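Finding a Servo That Drops Out Under Load

July 11, 2021
By Nahuel Toledo
14 shares | 3 comments

If your small robot arm works well for a while and then one joint suddenly goes soft, please read this before you order a new servo. I replaced two good servos before I understood that the fault was in the cable. The method below would have saved me both of them.

I use it on a pair of arms that we call Clokport. Each arm has its servos in one chain, so power and data go from the base board to the first servo, then to the next, until the gripper. Your arms may be a different model, but if the servos are chained the same way, the steps are the same.

How the fault looks

The arm moves normally. Then, in one particular pose, the wrist and the gripper lose their torque and fall by their own weight. The shoulder and elbow stay stiff. In my log I found a timeout from servo 4, and after it a timeout from every servo further along the chain. When I moved the arm back by hand, all of them answered again.

This last point is important. A servo that is too hot or overloaded will normally report an error and stay off until you reset it. A servo that comes back when you move the arm has probably lost its connection for a moment.

Before you start

Switch off the motor supply and wait until the lights on the board are dark. Support the upper link with one hand or with a block of foam when you cut the power, as it will fall. My gripper hit the table in January because I did not do this, and one finger was bent.

Keep your fingers out of the elbow. It can close faster than you expect, and the limp arm is not safe only because it is limp. If the connection returns while the power is on, the servo may try to go to its last target position at once. If you have two arms, switch off both.

You will need a multimeter with a sound for continuity, small cutters, new cable ties and one spare servo cable that you know is good.

Step 1. Find the pose

Write a short script that moves one joint slowly through its range, and asks every servo for its position at each step. Save the answers with the joint angle. I do the elbow first, then the wrist. On my arm the timeouts began when the elbow was opened to 116 degrees, and they were always within a few degrees of this. If your timeouts come at random angles, go to Step 4 first.

Step 2. Test the cable without power

Disconnect the cable on both ends of the suspected section. Put the probes on the same wire at each end and ask a second person to bend the arm slowly through the bad pose. Listen for a break in the tone. Do every wire, also the ground. Mine was the ground wire, and I had not tested it the first time.

Step 3. Look at how the cable is fixed

The cable needs to be tied to the stiff links and free at the joints. On our arms a black cable runs along each white upper link under small white cable ties, and on the left arm it makes a high loop before it comes down behind the chessboard.
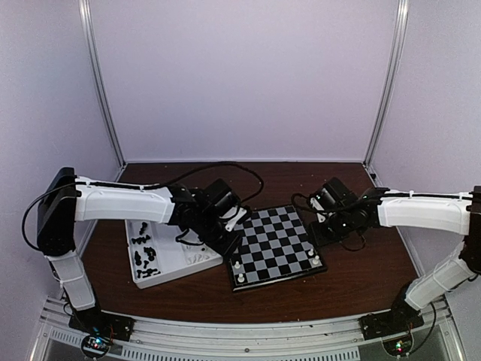

The break in my cable was inside the insulation, a short distance after the last tie before the elbow. I had made this tie too tight and too near to the joint, so all the bending happened in one place. A loop as high as the left one looks untidy, but it gives the wrist plenty of length to turn. Its weak point is that it can catch on something, so check the full movement slowly, with the other arm in its working position too. Wires that hang below a gripper and lie on the wood, as on the right arm, deserve the same check, because a piece or the edge of the tray can pull them. I now leave a gap of 20 mm between the joint and the nearest tie, and I close the tie only until the cable cannot slide.

Step 4. Check the connectors

Pull each plug gently by the housing, never by the wires. If a plug moves, look at the metal contacts inside. A contact which is pushed back will touch in one pose and not in another.

Step 5. Change the cable and repeat the test

Fit the spare cable, run the script from Step 1 again at low speed, then at the normal speed. Leave the tray and the board away until it passes. Mine passed on the second try; in the first I had forgotten to push the plug fully into servo 4.

If the timeouts stay at the same angle with a good cable, then it is reasonable to suspect the servo. Exchange it with the same type from the other arm and see if the fault moves with it.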